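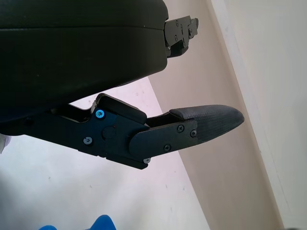
Home | Browse | Plumbing | Wells and Pumps | Heating | Search | Log in

Print this page | E-mail this page

Well pump starts and stops constantly, tank air charge reads correct

Posted by Zoi Vrettos

I have a submersible pump in a drilled well, 160 feet deep, with a bladder-type pressure tank in the basement. The tank is a Bultov, 89 gallons according to the label, installed by the previous owner. The pressure switch is a 30/50.

Two symptoms, possibly related.

First, when a faucet or hose is open, the pump comes on for a few seconds, shuts off, and comes on again a few seconds later. With the garden hose running the whole cycle takes eight or nine seconds. The gauge needle climbs to 50 quickly, then falls back to 30 quickly. Two years ago the pump ran for a couple of minutes at a time and then rested.

Second, the pump sometimes starts at night with no water being used. I have shut off the icemaker and the softener to rule them out and it still happens. The softener has its own meter and shows 535 gallons for the past week, which is normal for two people, so I don't think there is a leak in the house.

What I have checked so far:

- Air charge at the valve on top of the tank. It read 28 psi. I understand it should be two below the cut-in, so this looked right. I took the reading with the pump on and the system under pressure, immediately after the switch cut in.
- Contacts in the pressure switch. Slightly dark but not burned.
- Toilets, with dye in the tanks. No color in the bowls.

A contractor in Draddale quoted me over the phone for a new pump. He has not seen it. I would like to know if the pump is the likely fault before I pay to have it pulled. Are there tests I can do from the basement?

Reply by wellpit_dan

Pump's going. Mine did the same thing and it was dead by spring. Replace the tank and the switch while you're at it since they're all the same age. I have a Longo constant pressure setup now and don't think about it.

Reply by Thibault Gautier

The pump is not the first suspect. A worn pump is slow to build pressure. Yours builds it too fast, so it has no air cushion to work against. Look at the tank first.

Your air reading doesn't tell you anything as taken. While there is water pressure in the system, the gauge on the air valve shows system pressure, whatever the charge is. You measured right after the switch cut in, when the system was near 30, and you got close to 30. The charge has to be measured with the water side at zero.

Procedure:

1. Turn off the breaker to the pump. If the tank feeds a water heater, turn that off as well, or set a gas unit to pilot.
2. Connect a hose to the drain valve at the tank tee and run it to a floor drain or outdoors. Open the valve. Open one faucet upstairs to let air in.
3. Wait for the water gauge to drop to zero and the flow to stop. A tank with a failed bladder can hold a lot of water and will take a long time.
4. Press the pin in the air valve briefly. If water comes out, the bladder is torn and the tank has to be replaced. You can stop there.
5. If only air comes out, or nothing, measure with a tire gauge. Use a low-pressure digital one if you have it. Pencil gauges are poor at this end of the scale.
6. Rock the tank gently by hand. An empty tank should move easily. If it is very heavy with the water side drained, there is water trapped behind the bladder.

If the reading is low and the tank is light, add air with a compressor or a bicycle pump until you have 28 psi. Close the drain, restore power, let it fill with the upstairs faucet open until the flow is free of air, then close the faucet and let the switch cut out.

To check the result, calculate what the tank should deliver. With a 28 psi charge on a 30/50 switch, usable volume (drawdown) is a little under a third of the tank's total volume, so you should get 26 gallons from yours between cut-out and cut-in. Let the pump shut off, turn off the breaker so it can't restart, and draw water into five-gallon buckets until the gauge reads 30. If you fill one bucket and the needle is already at 30, the tank is not doing its job. This test needs no tools, and you could do it before the drain-down.

The night starts are a separate matter, though a bad tank makes them more frequent. Pressure is being lost somewhere with no faucet open. Either water is leaving through the house plumbing or it is going back down the well. To separate the two:

- Run the pump to cut-out, then switch off the breaker.
- Close the main valve on the house side of the tank.
- Note the gauge reading and leave it for an hour or two.

If the pressure holds, the loss is in the house. If it falls, the loss is on the well side: a check valve, the pitless adapter, the buried line, or the drop pipe. Your softener meter would not see any of these. It would also not see an outdoor line that branches off ahead of the softener, which many do, so look at where your hose bibs are connected.

If the pressure falls and you have a second check valve at the tank, post again before replacing anything. Where it sits relative to the leak changes how you read the test.

One correction to the previous reply. There is no need to change the switch on principle. Dark contacts are normal. Do check the small tube under it, called the nipple, for sediment while the system is drained. A partly blocked nipple makes the switch react late or chatter, and it costs almost nothing to replace.

Reply by mossyroof

Agree on testing the tank. I would add that you should turn down how much you use the hose until this is fixed. Every start is hard on a submersible motor and at that rate you are putting a year of starts on it in a week or so. If you have to water, open it wide enough that the pump stays on, if your well can keep up.

Also read the date on the label. My bladder tanks have lasted between eight and fifteen years. The water here is full of iron, so yours may do better.

Comment by Zoi Vrettos

Did the bucket test first. Breaker off at 50, and the needle was at 30 before the first bucket was full. Then drained the tank. It took most of the afternoon. Water came out of the air valve when I pressed the pin, rusty, and I can't tip the tank at all.

House-side valve closed for two hours before the drain-down, and the pressure held at first glance but had dropped three or four psi by the end. I don't know if that counts as holding. There is a brass fitting just ahead of the tank tee that may be a check valve. It has an arrow on it.

Comment by Thibault Gautier

The tank is finished. Buy one of the same size or larger, and set the charge before you connect it. New tanks are often shipped at a charge meant for a different switch.

Three or four psi doesn't mean much with a waterlogged tank. With no air in it, losing a cup of water can move the needle that far. Repeat the test with the new tank in place and leave it overnight. If it drops again, the well side is leaking slowly, and the brass check valve is the first thing to take apart. The arrow should point toward the tank.

Support the new tank while you get the old one out. Take the old one out on a hand truck, and expect it to be heavy. If it will not drain any further through the tee, take the core out of the air valve and lay the tank on its side over the floor drain.

Comment by Zoi Vrettos

New tank is in, also a Bultov, charged to 28 before connecting. Pump now runs for a bit over two minutes with the hose open. Overnight test lost one psi. I am leaving the check valve alone for now and will look at it again in November when the outdoor lines are shut off.

Print this page | E-mail this page

Previous thread | Next thread | Wells and Pumps | Back to top | Plidonby Home Help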